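Skarnon's folding cell is back at work after a gripper rebuild
Last updated: October 2024

The two-armed folding cell at Skarnon is running again, and it's folding better than it did in the spring! The Ukari workshop team spent two days on the machine, replacing the finger pads on both grippers, tightening the wrists and setting the arms level with each other for the first time since the cell moved to its new room.

Worn pads were the main trouble. After 1,000 folds the rubber had gone shiny, and thin T-shirts slid out on one side while the other side kept pulling. New pads cost very little and go on with two screws each, so the team now plans to change them on a schedule – the old habit was to wait for a dropped shirt.
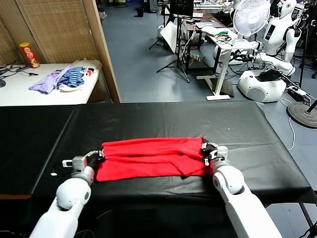
Leveling took longer than the pads did. Both arms have to close at the same height over the table, or the cloth twists as it lifts, and a gap of 3 millimeters was enough to spoil a fold. The team checks it with a garment already folded into a long flat strip, like the red one on the black tablecloth, with a gripper clamped on each end. If one end rides higher, the arm on that side gets a small correction in Semaan, the setup program, and the check is run again. A full round takes 60 seconds, and they ran plenty of them.

The tablecloth gets its own line on the new care sheet, too. It has to be pulled smooth before each shift and brushed clear of lint – a small job, but the team is firm on it.

Next up is Ronus, the sleeve-folding routine that was put on hold when the grippers started slipping. Trials with long-sleeved shirts start in November, on the same table and with the same pads.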